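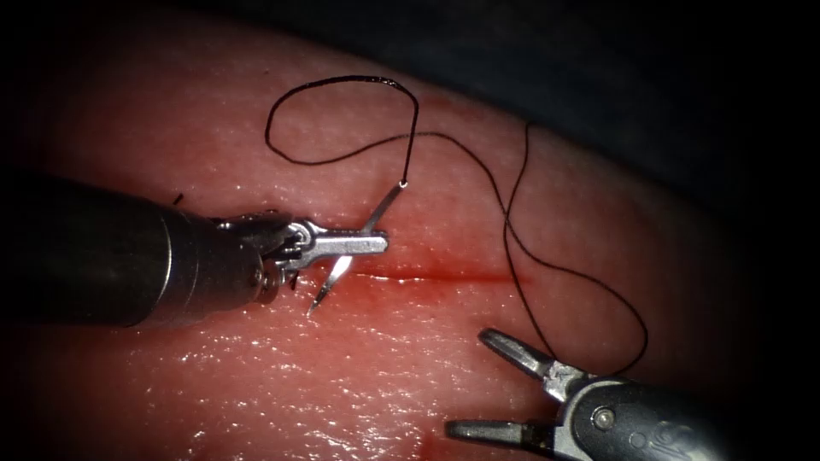
*开放日上的缝合演示:持针器夹着弯针,停在切口左端上方。*

八月的一个星期天,我去看了一场机器人缝合演示。主办的是Brudero,一家做手术器械控制的小公司,地点在Skorkham,他们把那栋旧厂房的二楼改成了实验室。我本来只打算待一会儿,结果从上午十点一直站到他们关灯,中午饭是在走廊里吃的一个冷三明治。

先说我的看法,免得读者等到最后:我认为缝合是眼下机器人领域里最值得公众去现场看的一件事,比翻跟头好看,比端咖啡好看,也比绝大多数发布会诚实得多。我知道这话说得有点满,下面慢慢讲。

平时我们看机器人,看的多半是硬东西。抓一个盒子,拧一颗螺丝,把零件放进槽里。硬东西守规矩,你推它多少它就走多少。线就不一样了。一根细细的黑色缝合线,从针尾出去,往上绕一个大圈,又垂下来,拐个弯,搭在湿亮的表面上,你很难说清它下一刻会往哪边倒。器械稍微一转,整条线的形状就变了。我站在屏幕前面看那个线圈看了很久,旁边一个穿校服的孩子比我看得还久,一直拉着他妈妈的袖子不肯走。

这恰恰是我喜欢它的地方!一个会缝合的系统,得同时对付三样脾气不同的东西:针是硬的,弯的,夹歪一点,进针的角度就全错;线是软的,几乎没有自己的主意,又处处添乱;组织介于两者之间,会陷下去,会被拉起来,还会打滑。人手应付这些靠的是多年练出来的手感,机器眼下主要靠看,外加一些对力的估计。工程师讲解的时候没有把这件事说得很轻松,我很感激这一点。

那天的演示分成2场,上午一场,下午一场。上午由操作者坐在控制台前遥控,下午则把其中几个步骤交给程序去做,人在旁边盯着,手不离停止键。每场限180人登记,不过实际上大家是一小拨一小拨放进去的,屋里站不下那么多人。排队的时候有人抱怨,我也抱怨了两句,进去以后就忘了。

控制软件叫Zelenák,名字印在墙上一张海报里,海报下半截写满了版本说明,字小得要凑上去看。我问过一位讲解员这名字怎么来的,她笑着说问过的人太多,答案每个月都不一样。好吧。

真正让我改变想法的是下午那一场。我原先以为自主缝合的看点在速度,去之前还在心里拿它和熟练的外科医生比较,觉得机器慢成这样有什么意思。看过之后我觉得这个比法太粗糙了。

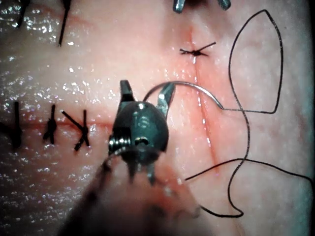
缝一针,里面其实藏着许多小决定。针夹在哪一段?针尖对着组织的角度够不够陡?线往哪边甩,待会儿才不至于缠住钳口?外科医生很少把这些说出口,手自己就做了。可是要让程序去做,每一个决定都得有人写下来,或者用数据教出来,于是原本藏在手里的学问一下子摊到了桌面上。我在那里听工程师和一位退休的外科护士争论打结前该留多长的线尾,争得很认真,谁也没说服谁。这种争论在手术室里大概不会发生,没有人有那个工夫,而在一块练习用的仿真皮肤前面,它发生得自然极了。

所以我说,这类研究的价值有一部分和机器本身没什么关系。它逼着我们把一门手艺讲清楚。哪怕十年以后自主缝合仍然进不了多数医院,写下来的那些东西对教学也会有用。学医的年轻人现在怎么学缝合?看老师做,自己在垫子上练,被说一句“再松一点”,至于松到什么程度,全凭领会。要是能有一份记录告诉他,张力在哪一刻开始过大,线圈在哪一步开始收偏,我想他会少走不少弯路。

当然也有让我不太舒服的地方,不说就不公道了。

第一,大屏幕太好看。放大之后针闪闪发亮,切口清清楚楚,观众很容易以为这就是手术。练习垫不呼吸,不会突然出血,也没有一个人躺在下面。讲解员提醒过一回,我觉得应该提醒得更勤一些,最好每一拨人进门都先听一遍。我身后有位先生散场时高高兴兴地说“以后不用找医生了”,他显然没听到那一句。

第二,失败讲得不够。提问时间里有人问线缠住了怎么办,回答是由人接管。接管多少次算正常,哪一步最容易要人接管,都没有展开。我理解公司有顾虑,可是对我这样的外行来说,失败的部分比成功的部分有意思得多。一家叫Plostideo的合作单位在隔壁房间摆了一张训练台,让观众自己用手柄试着夹针,我试了7次才把针夹稳,方向还是反的。单凭这一下,我对难度的理解就超过了前面听的全部讲解。希望明年把这张台子搬到主厅去,让大家先动手,再看演示。

第三是个小问题:下午的麦克风一直有杂音,后排几乎听不见。

有朋友听完我的转述,问我会不会愿意让机器给自己缝针。我想了一路。现在不愿意。让外科医生坐在控制台前用它来缝,我愿意,前提是那位医生我信得过。至于程序自己动手,我想等到有人能平静地告诉我它在什么情况下会停下来,停下来以后谁来接,接的人离我几步远。这些要求并不苛刻,我们对电梯也是这么要求的。

不过,我不希望这份谨慎变成冷淡。关于医疗机器人的公开讨论常常分成两边,一边说医生要失业了,一边说全是噱头,两边都很少有人真的去看一针是怎么缝的。我去之前也差不多是这个样子,在饭桌上发表过不少高见,现在想想有点脸红。看别人耐心地对付一根不听话的线,看上一个下午,话自然就会说得慢一些。

开放日不收门票,孩子也能进,从Skorkham车站走过去就到,门口那段楼梯有点陡。秋天据说还有一次,我已经打算再去了,这回带上我那位在饭桌上跟我吵得最凶的表哥,先让他到训练台上夹一会儿针。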